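Progress report to the Rowlands Fund, January
Prepared by Wyn Jenkins for the Carnolero handling guidelines project

Dear Davina,

Thank you for your patience with this one - I know you were hoping for it before the holidays, and I'm glad to say there is a good deal more in it for the wait!

The draft code of practice for hand-held grippers now runs to 16 clauses. We sent it out to the workshops in the Lesetti network and had 171 comments back, most of them kind and nearly all of them useful. The clause on pads caused the most discussion. We had asked for pads to be checked once a week, and people told us (quite rightly) that it ought to be done at the start of every session, with the wear written down before anybody picks anything up.

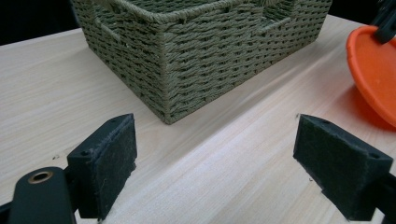

The clause on shared tables has been rewritten too, and I'm much happier with it. Where two grippers work over the same surface, the operators now agree beforehand who moves first, and either of them may call a stop without having to give a reason. Lerkico tried the wording over 466 handling runs and asked only for a shorter version to pin on the wall, so we are writing one.

Still to do are the clause on storing recordings, which is waiting on legal advice, and the training sheet. I could bring both to you on Saturday if you're still coming over.

With warm wishes,
Wyn

16 shares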